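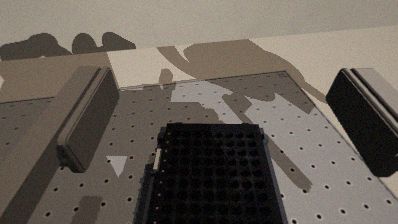

A Night at Every Hotel Off Exit 102

Feb 19, 2018

The brochure rack in the lobby of the Trurwood Inn holds leaflets for a cavern, a second cavern, a cheese outlet and a dinosaur park that closed before I learned to drive. I took one of each. I had four nights ahead of me and no plans after six in the evening.

The assignment was simple enough. Exit 102 has four hotels, all within sight of one another, all built to be slept in once and forgotten by lunch. People pull off the highway, pick one by the color of its sign, and never find out what the others were like. I was going to find out what the others were like. My editor called it a travel piece, and I packed accordingly, with a swimsuit.

The Trurwood came first, being closest to the ramp. It is a two-story building with outside corridors and a pool shaped like a kidney bean, covered from November until somebody feels warm. My room was 100, next to the ice machine. I have been put next to ice machines all over the country and had assumed I was past being surprised by one, but this one dropped its load every forty minutes with the sound of a bookcase going down a staircase. The bed was excellent. The towels were the size of place mats. At breakfast there was a waffle iron with a timer that beeped until you turned it over, and then beeped to thank you.

Next morning I drove to the Plindo, a trip of less than a minute, and was told check-in was at four. I went to see a cavern.

The Plindo used to belong to a chain and has not quite gotten over the breakup. The old logo has been pried off the front wall, leaving its outline in cleaner stucco, and the carpet in the halls still spells out someone else's initials. Since then the owners have gone in for what the lobby sign calls "boutique touches." Mine were a succulent, a chalkboard with no chalk, and a shower with glass on only half of one side. I washed my hair and most of the floor. There was also a pillow menu offering five kinds of pillow. I called down for the buckwheat and the desk clerk said, kindly, that the menu was more of a goal.

Still, I slept nine hours there. The Plindo has the thickest curtains at the exit, and if you have ever tried to sleep across from a truck stop with 570 lights (the truck stop advertises the figure on its own billboard, as though it were a menu item), you will know what curtains are worth. I would go back for them alone. I would bring a mat for the bathroom.

The third night was the Hivulum Suites. A suite, at this exit, is a room with a low wall in it. On one side of the wall is the bed, and on the other is a sofa facing the bed, so that a second person could sit and watch you sleep. There is a kitchenette with two burners and one pot lid. I bought soup at the gas station and heated it in the coffee carafe, which I rinsed four times and would like to apologize for.

The Hivulum does have the indoor pool. I wore the swimsuit. I had the place to myself except for a youth hockey team, who were in the hot tub, all of them, fully occupied in seeing how long they could hold their breath. I did two laps and went upstairs smelling like a clean public building. The smell was still in my coat when I got home.

That left the Laitinen, which sits up the hill behind the others and charges more for it. My rate was about 502 dollars less than the airport hotel I'd stayed in the week before, so I was in no mood to quibble. The Laitinen is a real hotel, in the sense that it has a restaurant, and the restaurant has a tablecloth. From the fourth floor you get a view of the other three places, lined up along the frontage road, and I stood at the window for some time picking out my old rooms. The ice machine at the Trurwood has its own little light. I felt almost fond of it.

The sauna at the Laitinen was out of order, but the bartender let me have a bowl of the good nuts, and the hallway was so quiet that I could hear my own key card. Around midnight I woke up and lay there waiting for the bookcase to fall down the stairs.

If you are driving through and must choose: the Trurwood for the bed, the Plindo for the dark, the Hivulum if you are traveling with a hockey team, the Laitinen if someone else is paying. The second cavern is better than the first. The cheese outlet closes at five and they mean it - I was at the door at two minutes past, with a clerk looking right at me through the glass, turning over the sign.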